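Najafi Sim Recorder, two months in: a review from a very small lab

I teach a robotics elective and run a side project out of the same cramped room, and for most of this year my side project has had one problem: not enough examples. I have a policy that wants to learn to open a toaster oven. It has wanted that since August. What it needs is a big pile of demonstrations, and the person making the pile is me, in the evenings, with a controller in one hand and cold tea in the other.

So I bought a seat of the Najafi Sim Recorder, which lets you steer a simulated arm, record what you did, and export the whole lot for training. I paid for it myself. Kitchen pack included, plus one month of the Gudari cloud storage that everybody seems to get talked into at checkout.

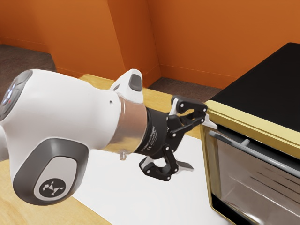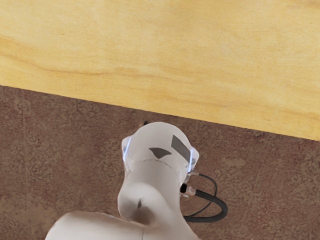 Setup first. The installer ran fine on my desktop and fell over on my laptop, and the error message was just a number. The help page for that number told me to update my graphics driver, which I did, and then it worked, so I can't complain too loudly. Plan on an evening. If you already have a Jitus controller lying around (I did, from an older project) it gets picked up as soon as you plug it in, and that made me happier than it probably should have. Without one you can drive the arm with a keyboard. Please don't. I tried it for one session and my demonstrations looked like somebody parking a truck with their elbows.

Driving with the controller is lovely, though! The arm follows your hand with hardly any lag, and there's a slow mode on the thumb button that scales everything down for the fiddly bits. I live in slow mode. Getting a fingertip to an oven door is all fiddly bits, and at normal speed I kept overshooting, bumping the oven and having to throw the episode away. You can set a different slow factor for turning the wrist than for moving the hand, and I'd tell anybody to do that on day one. It took me a couple of weeks to find the setting, because it's filed under "Comfort" with the color themes.

Now the part I really bought it for. You hit record, you do the thing, you hit stop, and a little bar pops up asking keep, toss or flag. It's one key press each. My old setup saved everything into one folder with timestamps, and sorting good from bad the next morning was a misery, so this alone has changed my evenings. On my best night I recorded 82 episodes and kept 41 of them. That sounds like a terrible ratio until you know that I'm picky, and that the first stretch of any night is always me warming up.

Flagging deserves its own paragraph. Flagged episodes aren't good and aren't bad, they're the odd ones -- the door came open but I used the wrong finger, or I got there by way of a long silly detour. I used to delete those. Now I keep them in their own bin and mix a few back in at training time, and I think (can't prove it yet) that the policy copes better when it starts from somewhere awkward. Your mileage may vary, and my test for this is pretty much me watching rollouts and muttering.

The randomizer is good but you have to keep an eye on it. You give it ranges for where the oven sits, how it's turned, and the arm's starting pose, and it deals you a fresh layout for every episode. With the ranges that come in the box I got layouts the arm simply couldn't reach, and it was happy to let me try. There is a reachability check. It's off by default. Turn it on! It adds almost 30 seconds to the start of a session while it works things out, and after that you don't notice it.

I also have mixed feelings about the cameras. You can add as many views as you like and put them wherever you like, and they all record in step with each other, which was never true of anything I cobbled together myself. But the tool will save a view whether or not it tells you anything about the task. Check every camera before a long night. I lost a whole evening to one that I'd bumped in the editor, and the episodes recorded perfectly well and were no use at all for what I wanted. A small preview strip at the bottom of the window would fix this, and I've asked for one.

Export is quick. You choose your format and frame rate and whether to save joint positions or hand positions or both. Save both. Disk is cheap and redoing a month of demonstrations isn't. The one bug I hit was in the gripper channel, which came out flipped (open was closed and closed was open) in version 2. My first training run spent a night learning to let go of things with great confidence. Support answered my email the next day, gave me a setting to change, and the update after that took care of it.

The Gudari storage I'd skip. Uploads crawled, and I went back to an external drive before the first month was up.

I did try the obvious competitor, Lulaneck, on its free trial. Its contact physics felt a touch better to me, with hinges in particular moving more like hinges, and the menus are laid out by somebody who has used menus before. But the trial had nothing like the keep/toss/flag bar, and every episode needed a name typed in before it would save. At the pace I record, that was the end of it for me. If you only need a handful of very careful demonstrations, I'd look at Lulaneck first.

A few smaller gripes while I'm here. Undo works in the scene editor and nowhere else. The session timer keeps going when you pause. The sound that plays when you toss an episode is a sad little trombone thing, and the switch for it is on the second page of the audio settings, under "Notifications."

Would I buy it again? Yes, with the kitchen pack, and I'd spend the storage money on a wrist rest. I give it four stars out of five. I'd bump that up if they ever add the camera preview, and I'll update this when I've moved on to drawers.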